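Thursday, flower task, notes after the 3:30 block

Retrained overnight on the merged set, now 2,040 demos. The wrist view is weighted the same as the two fixed views this time. Vandana Vishwakarma thinks the old weighting was why the policy kept going for the leaves, and I agree after replaying the Bramach runs. Checkpoint is the one at 3,000 steps. The later ones drift on gripper angle.

Cup start position left where it was. Lights left alone too.
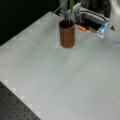 Action chunk length is down to 5 from the value we had in August. Motion is a bit jerkier but it corrects sooner when the approach is off. Inference time per chunk is 173 ms, fine for this arm — I would not want it any slower.

Flat-on-table case is still the harder one. The fixed view has trouble with depth near the stem once the wrist comes down over it.

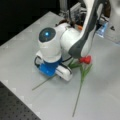
Gripper low over the leaves, tulip flat on the table.

Wrist view does better than I expected on thin stems, though it is blurry up close. Tried masking the background on the Medeiros split and saw no clear gain, so I dropped it. Need to check whether the crop is throwing away the part with the cup rim.
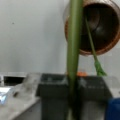

Wrist camera, thick green stalk between the fingers, brown rim at upper right.

To do: rerun with the old chunk length on the same checkpoint, relabel the grasp frames, send Vandana the loss curves.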